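# Can a machine put things back on their hooks yet?

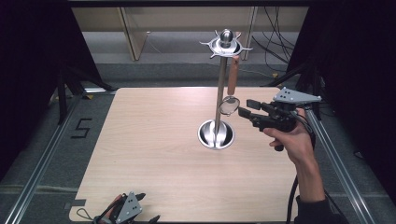 ## The chore I keep coming back to

My test for household robots has become very small over the years. I used to ask whether one could clean a kitchen. Now I ask whether it can take a magnifying glass off a metal stand and hang it back up again, and I find that question so much more exciting!

Think about what your hand does. You reach for something that dangles, so it may swing the moment you touch it. Half of it is glass, and the stand is polished metal, so a camera gets highlights and reflections where you and I just see an object. Then you have to lift it clear of the arm it hangs from without dragging the whole stand along. You do all of this while talking to somebody about dinner.

Hooks are everywhere once you start looking. Mugs, keys, ladles, the dustpan, the dog's leash, coats (coats are awful). On a shop floor it's wrenches on a pegboard and lamps on a rail. A machine that was good at hanging and unhanging would already be worth having in my hallway.

## Teaching by hand

The part of this field I love most right now is the hand-held gripper. A person holds it and does the chore with two robot-style fingers in place of their own ten, and the motion can be recorded for a machine to learn from. I like it because it's fair. If I can't do the job with two stiff fingers, I have no business asking a robot to.

I tried a version of this at home with a pair of kitchen tongs, and I recommend it to anyone - it's a humbling evening. Taking a mug off its hook was easy. Putting it back took me ages, and I knocked the next mug along into the sink (it survived, with a chip). What I missed most was the little roll you do with your fingertips, where the handle turns a few degrees and suddenly lines up. With tongs you have to turn your whole wrist, and sometimes your elbow, and by the end I was standing sideways.

## What the numbers say, and don't

My friend Ataberk Güler works at Pundeck, a small outfit that makes sorting machines for repair shops, and we argue about this constantly. He told me they had collected 1,642 recordings of people picking tools off a rack before they were happy with the picking. Their best run was 100 out of 100. Then someone swapped in a rack with a shinier finish and they spent most of February getting back to where they'd been.

He thinks that's a depressing story. I think it's a great one! A few years ago the perfect run would have been the headline and the new rack would never have come up. Now the new rack is what everybody wants to work on, and that's the bit that matters in a house, where the light changes every hour and my family buys mugs without consulting me.

## So, yet?

For shop floors, I'd say yes for some jobs. Known parts, known rack, lights that stay on. For homes, I'd say I can see it from here. Folding towels slowly, yes. Loading a forgiving dishwasher, on a good day. Hanging up anything that swings, in a room it has never seen before, I still wouldn't bet my favorite mug on it.

Ataberk and I have a wager going about the leash hook by my back door. His machine gets up to 2 minutes and isn't allowed to pull the hook out of the wall. The loser cooks, and I've started looking up recipes just in case. If you have a hook at home that defeats everyone who visits, please tell me about it in the comments - I'm collecting candidates for the next round.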